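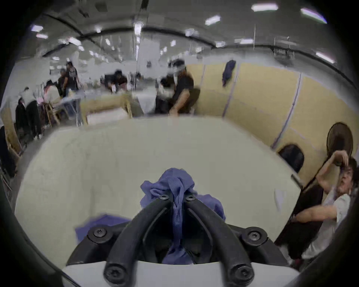

Folding task, demonstration review. Minutes, 16th March.

Chair: Ajith Unnithan. Minutes: whoever sat nearest the laptop, again.

**1. Last minutes**

Approved after the words "a spirited exchange" were struck from item 4. The exchange was about tape.

**2. Where the count stands**

We have 601 demonstrations of the long-sleeved shirt that passed review. Ajith reminded the room that "passed review" means somebody watched the episode to the end, and asked whether that had been the case. It had been the case for most of them. The remainder go back in the queue.

Towels are further along, mostly on account of having no sleeves. Trirkley wants both sets together and will not take the towels early. We asked twice.

**3. Which hand goes first**

Long item. The written procedure has the left gripper pinning the cloth while the right one lifts. Half the operators do this. The other half do whatever they do at home, and the policy trained on the mixture reaches for the cloth with both hands, stops, and appears to think about its life. 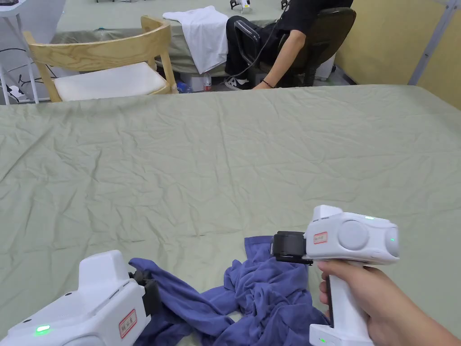
Šimek objected that a strict order would give us tidy data and a robot that is helpless the first time a towel lands the wrong way round. People switch hands for a reason, and if we train that out we will be back in July collecting the recoveries separately, at twice the trouble.

Ajith agreed with the second half of this. After some back and forth it was settled as follows:

- Left pins, right lifts, whenever the starting position allows it.
- If the operator has to switch, switch once and carry on. No switching back.
- Recoveries are kept and tagged. They are not to be deleted for looking clumsy. Clumsy is what we are short of.

The question of left-handed operators was raised and moved to the next meeting, as it was at the previous one.

**4. Remote control versus by hand**

Gornitz presented the comparison on the headset sessions. Driving the arms remotely gives us motions the robot can certainly make, at a pace that would embarrass a glacier. Holding the grippers directly is much quicker, and now and then yields a beautiful wrist turn that no arm in the building can copy.
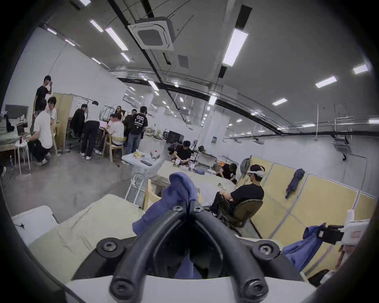 The split between the two methods stays as it is for now. Gornitz would like the headset people to have proper breaks written into the schedule, with the headset off, and the meeting was in favor. Sitting in the office chair with the thing still on your face and your hands in your lap does not count as a break, however restful it may look to the rest of us. Five minutes off after each block, starting with the next session. The schedule needs redoing anyway, as it still lists a block for socks.

Socks were discussed. Socks are not happening.

**5. Sleeves**

The worst failures are all sleeves. The robot folds the body nicely and leaves one arm sticking out, as if hailing a cab. Agreed that sleeves get demonstrated on their own, from a messy start, before anyone goes near the body.
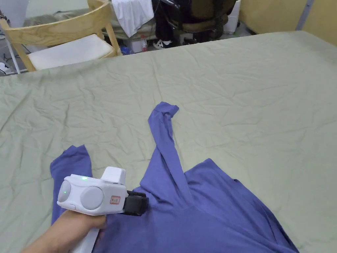 **Vurnholm Manipulation Group: Teaching & Demonstration Team**

Two starting positions were proposed for the sleeve set: one sleeve up and one down, or both trapped underneath. We will do the first and see how everyone feels. Press near the base of the sleeve before moving the cuff; operators who grab the cuff first tend to drag the whole shirt along with it.

**6. Actions**

- Ajith: rewrite the hand-order page, one side of paper.
- Gornitz: new schedule with breaks, minus socks.
- Šimek: tag list for recoveries.
- All: watch your own episodes. To the end.

**7. Any other business**

Tape. Deferred.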